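Garra para de fechar no meio do ciclo ao pegar pano

Simone Fagundes
Tenho uma garra elétrica de dois dedos da Plandside dobrando panos em cima de uma mesa redonda. Desde fevereiro ela começa a fechar, para antes de encostar no tecido e o controlador mostra falha de sobrecorrente. Desligo, ligo, e volta a funcionar por um tempo. Já troquei o cabo e não mudou nada. O contador marca 4.000 ciclos.
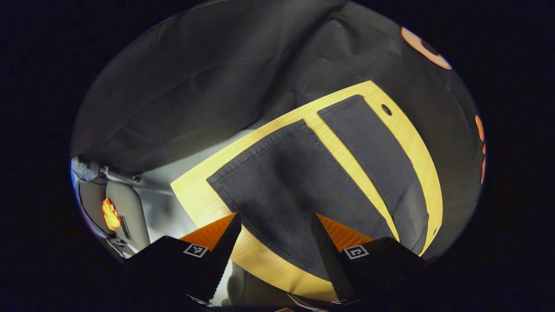 A falha aparece também com a garra vazia?
Aparece com menos frequência, mas aparece. Fiz 1.000 ciclos sem pano e ela travou duas vezes, sempre com os dedos no mesmo ponto do curso.

Osvaldo Macedo
Se trava vazia e no mesmo ponto, o problema é mecânico. Tire a alimentação, espere o controlador apagar e mova os dedos com a mão. Procure fiapo de tecido na guia linear – na minha havia um rolinho preso atrás do dedo esquerdo e o sintoma era igual. Limpe com pano seco, lubrifique pouco e rode devagar antes de voltar à velocidade normal. Não aumente o limite de corrente para fugir do alarme. Eu fiz isso e queimei o motor.

Peixoto
Aqui foi só atualizar o firmware. Não sei se é o mesmo modelo.

Simone Fagundes
Era fiapo na guia. Limpei ontem e vou acompanhar os próximos ciclos.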